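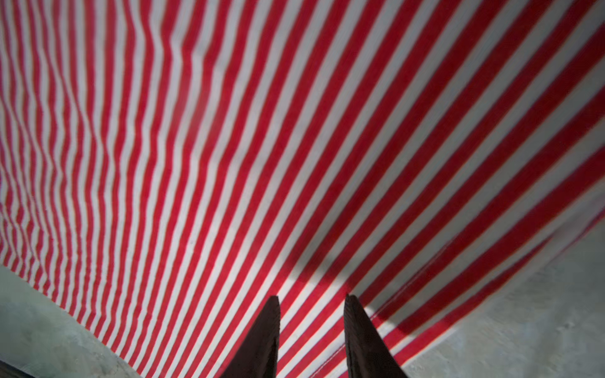
Figure 4.1 Red and off-white stripes on a cloth, seen from close above. The bands look narrower where they are farther from the eye.

Chapter 4
Stripes, Waves and Repeats: The Planning of Patterned Cloth

In the previous chapter we studied plain cloth, and we learned to calculate its weight and its width. In this chapter we begin with pattern. A pattern on cloth is a decision which someone must make before the first meter is printed or woven, and a mistake in this decision is expensive. When the Skemlow mill printed a curtain fabric with a repeat that did not fit the width of its rollers, 400 meters had to be sold as cleaning rags. The design was good. The arithmetic was not done.

After you study this chapter, you should be able to:
define the terms motif, repeat, ground and scale;
tell a woven stripe from a printed stripe by looking at both sides of the cloth;
calculate the height of a repeat for a given roller;
choose a pattern scale for a garment or for a room.

4.1 The stripe

The stripe is the oldest of the regular patterns, and for the weaver it is also the easiest. If the threads of the warp are put on the loom in two colors, the stripe appears without any more work and runs along the full length of the cloth. If the weaver changes the color of the weft, the stripe runs across. Both methods were known to hand weavers long before there was any printing on cloth in their region.

A stripe has two measures, the width of each band and the width of the repeat. In a simple stripe of two colors the repeat is one band of the first color and one band of the second. When the bands are equal, the eye cannot easily decide which color is the ground and which is the figure. When one band is made narrower, the wider color becomes the ground immediately. Designers use this effect very often, and the exercises at the end of the chapter will ask you to try it with colored paper.

Please remember that a stripe is judged at a distance and on a body or a piece of furniture. Horațiu Tănase, who taught pattern drafting for many years, used to hang every sample on the far wall of the classroom and send his students to the opposite door. Many stripes which looked lively on the table became a gray or pink surface from there.

4.2 Stripes that are not straight

A stripe does not need to be straight or of constant width. The bands may bend, become thick and thin, divide in two and join again. The best known example is the pattern taken from the coat of the zebra. Wave patterns belong to the same family, but they usually have more colors, and a thin dark line is often drawn between the bands to keep them separate.
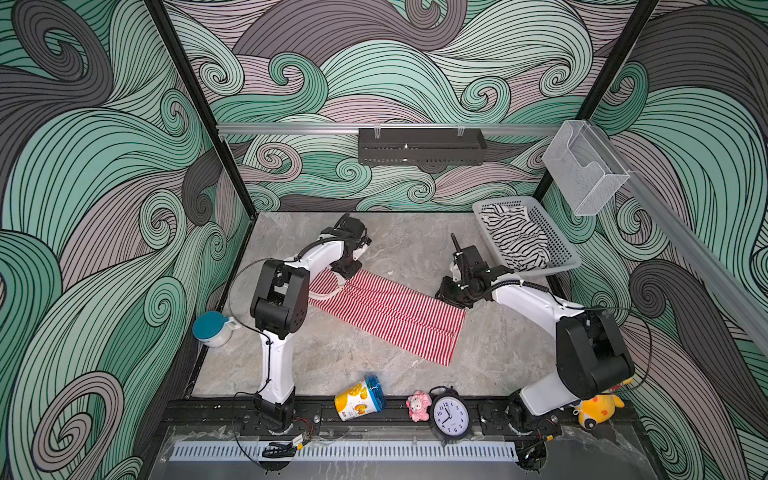
Figure 4.2 Two patterns with curved bands: a wave pattern in mint green, dark gray and mauve-gray on the walls, and a zebra stripe on the garment in the basket.

Such patterns are more difficult to repeat than they look. Each band which leaves the top of the drawing must enter again at the bottom, in the same place and with the same width. If it does not, a line will be visible across the cloth at every turn of the roller. The printers call this line a step. Ita Heffernan, in her notes for the apprentices at Ó Ceallaigh, advised them to cut the drawing in the middle, exchange the two halves and correct the join before doing anything else. We will follow her method in Section 4.5.

4.3 Repeat and roller

The height of the repeat depends on the roller. A roller with a circumference of 600 millimeters can print one repeat of 600 millimeters, two of 300, three of 200, and so on. It cannot print a repeat of 237 millimeters, because this number does not divide the circumference exactly. The designer has then two possibilities: to change the drawing, or to ask for another roller. In most mills the drawing is changed.

Before you continue, take a printed cloth from your home and find one small detail of the motif. Look along the cloth until you meet the same detail again, and measure the distance. Write it in your notebook, as you will need it for Exercise 1.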